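Notice to the Residents of Allar

The Harbour Office at Allar wishes to advise that the ferry to Dutamska will not sail until further notice. Passengers holding return tickets should present them at the counter, where they will be stamped and handed back.

The Office is aware that the ferry has not sailed since February. It is also aware that 40 residents continue to gather on the wharf each morning with their luggage. They are asked to keep the boat ramp clear and to label all trunks in ink.

Several letters have been received about the lights seen on the water beyond Nolteck Point. The Office has no vessel in those waters. The harbour pilot went out to the point on two occasions and reported a ship at anchor, fully lit, with the name Kauppinen on her bow. The Kauppinen was struck from the register after she was lost with 300 passengers. The pilot has since asked for shore duties, and the request has been granted. 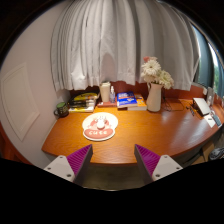

Tickets bearing the name of the Kauppinen have lately been offered at the counter for stamping. They are in good order and the fares are correct. Holders are directed to the inquiry room, where the long white curtain is to remain drawn above the curved wooden desk during hours of business. Staff have been told not to look toward the harbour while a ticket is being examined – this applies equally to the public.

Three such tickets have now been stamped. Their holders were courteous and carried no luggage. They asked only what time the ferry would leave, and were told that it would be announced.

Harbour Office, Allar
August 2023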